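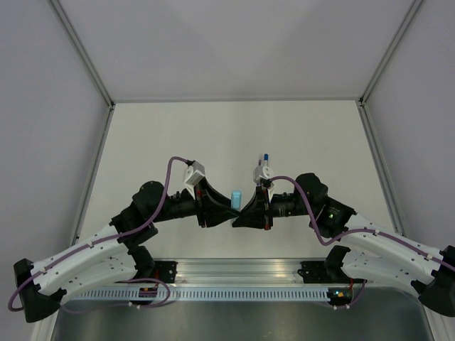

Flositz Lists
Home Archives Subscribe Search Thread Date Prev Next

Filed under: planning, bimanual, giler-core

Re: [flositz-dev] Giler rejects every goal with both grippers on the same part

Replying inline, with the longer part at the end.

> We are porting a two-arm handover from scripted joint waypoints to
> Giler. Single-arm goals plan without trouble. As soon as the second
> arm's goal puts its fingertips near the first arm's fingertips, the
> planner returns GOAL_IN_COLLISION before it expands a single node.
> The offending pair is always left_finger / right_finger.

Expected with the stock config. The default padding is applied to each link separately, so two padded links see twice the value you typed. With 7 mm in the file, the fingers can't come closer than 14 mm to each other. Your part is narrower than that where you grip it, so no goal with both hands on it is ever valid.

> The workaround we found was to add the finger pair to the allowed
> collision matrix. Then it plans, but the paths are bad. The right
> arm sometimes sweeps its fingers straight through the left ones on
> the way in. The controller stops on the torque limit, so no damage,
> but I would like a path that doesn't need the torque limit.

Please take that entry out again. The matrix is global for the length of the plan. Allowing the pair at the goal also allows it everywhere on the way to the goal, and the shortcutter will find that and use it. You want the pair allowed only in the last segment.

> Is there a supported way to have different padding for different
> parts of the motion? I looked in the Giler docs and found only the
> per-link table.

There is, in the development branch. It's called a contact window and it isn't in the docs yet. I have been running it on our dual-arm cell at Abu Hammour and the rest of this message is what I know about it.

1. Split the motion

Plan the approach and the contact segment as separate requests. The approach ends at a pregrasp pose backed off along the finger axis. We use 40 mm. Full padding applies there and the allowed matrix stays untouched. The contact segment is a straight Cartesian move with the window open:

 contact_window:
 pair: [left_finger, right_finger]
 padding: 0.0
 max_travel: 0.045
 max_speed: 0.02
 on_exit: restore

max_travel is checked against the path length of the moving tip. If the segment is longer than that, the request is refused. Set it a little above your pregrasp distance and leave it there. Setting it to something huge to get rid of the error brings back the behavior you had with the matrix entry.

2. Decide which arm moves

The window assumes one arm is stationary. If both arms are moving when it opens, the checker samples each trajectory on its own clock and the result means very little. In our state machine the holding arm has to report settled before the window request goes out. Settled is joint velocity under threshold for 10 consecutive control ticks. One or two ticks was too few with our gains.

3. Model the camera and the cable

Both of our wrists carry a camera module above the gripper, and a purple cable leaves each one in an arc before it follows the arm back. The URDF we inherited had neither. With the grippers apart it made no difference. With the tips together the modules are the next closest pair after the fingers, and a roll of the wrist can close that gap quickly.

I added a box for each module and three capsules for each cable arc. The capsules are fixed to the wrist link, so they are wrong whenever the cable flexes -- I made them fat to compensate. Don't put the capsules in the contact window. Only the finger pair belongs there.

4. Attach the part before the window opens

If the part is in the world model as a free object, the moving gripper will collide with it during the contact segment. Attach it to the holding gripper, then list the moving gripper's finger links as touch links for that attachment. After the transfer, detach and attach to the other arm in one scene update. With two separate updates there is a moment when the part belongs to neither arm, and if the monitor thread wakes up then, it cancels the trajectory. I lost an afternoon to this one.

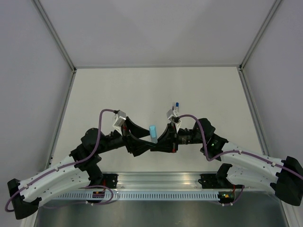
5. Perception at the meeting pose

Freeze the part estimate before the contact segment. We run Winisance on both wrist streams, and its pose is good while the part is clear of the fingers. With black fingers over a small light-blue part, the mask shrinks to whatever shows between them, and the centroid shifts toward the visible piece. The filter then accepts the shift as real motion.

Our setting is winisance.hold_on_occlusion = true with the visible fraction threshold at 0.6. Below that it republishes the last good pose with the stamp updated and a flag set. The planner ignores the flag. Your state machine shouldn't.

6. Results so far

I replayed 1,000 randomized handover goals in simulation, same seeds for each config:

- stock padding: 184 planned, all of them with the part gripped near its ends at odd angles
- matrix entry: 991 planned, 63 with finger penetration before the last segment
- contact window: 958 planned, no penetration before the last segment

Most of the remaining failures in the third row are inverse kinematics failures at the pregrasp pose. I haven't looked at them closely. The hardware numbers are too few to post.

7. Known problems

The window doesn't survive a replan. If the monitor triggers one in the middle of the contact segment, the new request starts with full padding, finds the start state in collision, and gives up. For now we back out along the same line at low speed and go again from the pregrasp. on_exit: restore also prints a warning for every link in the table, which can be ignored.

The patch is against the head of giler-core and touches the checker and the request parser. If you try it, send me the planner log with verbosity 2 and your padding table. I would also like to know your pregrasp distance, as I suspect 40 mm is longer than it needs to be.

> Also, is the padding value in the per-link table meters or
> millimeters? The comment in the file says one thing and the wiki
> says the other.

Meters. The wiki is wrong and I don't have edit rights.

Prev by thread Next by thread Index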